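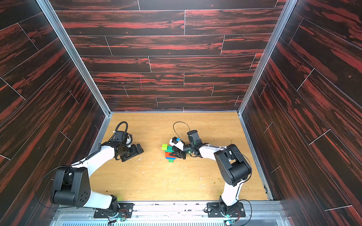
Grunamik Tests How Many Demonstrations a Two-Armed Robot Needs

NORNOSVILLE, August – Grunamik has recorded 1,000 examples of toy bricks being handled by a pair of robot arms, and it isn't ready to call that progress. Reviewers kept 511.

"A big number looks good in a slide," said Inese Strazds, who runs data collection. "Half of ours taught the system bad grips."

The company will record for six more weeks, then test the model on nine brick stacks it hasn't seen. Results will be posted – good or bad.

Press contact: Ott Žukauskas, Grunamik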